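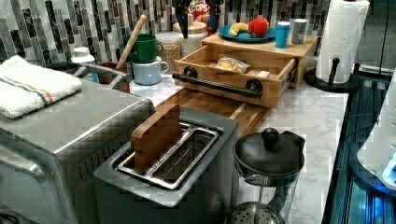
The test counter at Nerndale, with the block in the toaster.

Danilo Evangelista had until the end of March to choose between two grippers, and he already knew which one his boss wanted. The Kuipers was cheaper. It came with its own controller, and the controller came with a service contract, and the service contract had been signed before anyone asked him.

The other was the Drulton. It had arrived in a box with a handwritten packing slip, and its manual was 6 pages long. He had bolted it to the arm on the first morning and spent the rest of the day finding out what the manual left out.

The job was simple to describe. Zovero made arms for people who could no longer use their own very well, and the arms would live in kitchens. So the gripper had to pick up what was in kitchens, and it had to put it down again without breaking it or the counter. Danilo had a list of objects and a sheet with a column for each gripper. He wrote in pencil. The company had software for this, but the software wanted a reason code for every failure, and most of his failures didn't have one.

"What did it do?" his boss would ask.

"It let go."

"Why?"

"I don't know yet."

He ran the flat things first, then the soft things. The Kuipers did well on both. It closed at the same speed every time and stopped where it was told. By the afternoon it was ahead, and he ate his sandwich standing up and looked at the sheet and thought that he might be able to go home and say so.

Then he started on the metal. 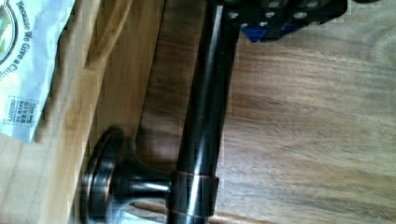

Round, smooth, long, with all the weight at one end. His mother had fallen in her bathroom two winters ago, reaching for something like that, and it had come off the wall in her hand. She told the story as a joke now. She did the part of the towel herself, in a small voice. Danilo had put the fixture on the list without telling anyone where he got the idea.

The Kuipers gripped it and lifted it, and the low end swung, and the bar slid through the fingers. He raised the force and it slid more slowly. He raised it again and the controller shut down and asked him to call a number. He called the number. A recording said the office was closed and thanked him for choosing Kuipers.

He changed over to the Drulton. It took him 8 bolts and two cups of coffee.

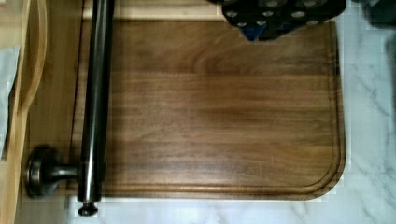
Slip was hard to measure by eye, and he had no budget for anything better. What he did was lower the bar until it was close to the wood, wait, and compare the wrist camera picture at the start with the one at the end. The picture wasn't much. On the marble it broke up into little squares. But the cutting board had a groove cut in it that ran along the edge and turned at the corner, and the groove stayed sharp enough to be used as a ruler. If the bar had moved against the groove, he wrote down slip. If it hadn't, he drew a dash.

He drew a dash. He ran it again and drew another.

At 70 runs his boss came down with her coat on.

"How's the Kuipers?"

"Good on bread," he said. "Good on cloth."

"And the other one?"

He turned the screen so she could see it.

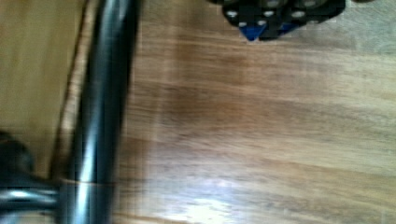

Wrist view, arm in motion.

"I can't tell what I'm looking at," she said.

"It's moving. Wait until it stops."

She waited. She put her bag down on the floor. The arm slowed and the picture cleared, and she bent closer with one hand on the back of his chair.

"It costs 872 dollars more," she said. "Each."

"I know."

"Does it do this every time?"

Danilo picked up the pencil and started the next run. She pulled the other chair over and sat down in her coat to watch it.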